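Latasska Summer Institute

The Latasska Summer Institute is a residential program of professional study for schoolteachers, held each year in the town of Gatton. It is best known for its long, unhurried seminars on reading and writing in the middle grades, and for the friendly habit, kept up since its first summer, of having teachers do every assignment themselves before they ever hand it to a class.

Origins

The institute grew out of a reading circle that met in the back room of the Gatton public library. The teachers who came were mostly from small districts where there might be only one person teaching a given subject, and they were glad of the company as much as the books. After a few winters of this they asked the Latasska Foundation, which already ran a modest lending collection for rural schools, whether it would pay for a week of study in the summer. The foundation agreed, and the week was such a happy one that it was stretched to 2 weeks the following year and has stayed that length ever since.

Program

Each session admits 65 teachers, who are placed in seminar groups by the grade they teach and stay with the same group throughout. Mornings are given over to a shared text, read aloud and talked through slowly, sometimes no more than a page or so before lunch. Afternoons are for writing lesson plans, trying them out on one another, and (as former participants like to recall) tearing a good many of them up and starting again on the porch.

The subjects change from summer to summer. Past sessions have dealt with letters and diaries as classroom sources, with teaching poetry to children who say they dislike it, and with local history projects that can be carried out on foot. A science strand was added at the request of teachers from the Mendoza district, and it has become one of the fuller groups. Evening talks are open to the people of Gatton, who turn up in good numbers and bring pie.

Participants who complete the session receive a certificate, and many districts accept it toward the hours of continuing study they ask of their staff.

Fees and enrollment

Tuition is $390, a figure that covers books, a dormitory room and all meals. Teachers pay it when they register, either by mail or by card through the institute's website, and the foundation sets aside 5 full scholarships for those in their first years of teaching. Applications for the next session were due by December 28, 2019.

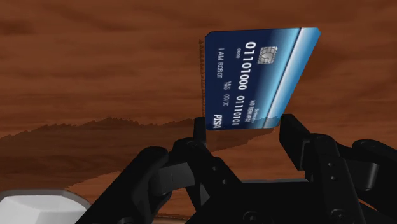

A payment card on a wood-grain background.

Ralholm House

Sessions are held at Ralholm House, a former boarding school on the north side of Gatton with deep windows, creaking stairs and a library that participants may use at any hour. The house also keeps the institute's archive of lesson plans, which visiting teachers are welcome to read and copy for their own classrooms. Letters asking to visit are usually answered within the week, except in December, when the building is closed.

See also
Continuing education for teachers
Reading circle
Summer school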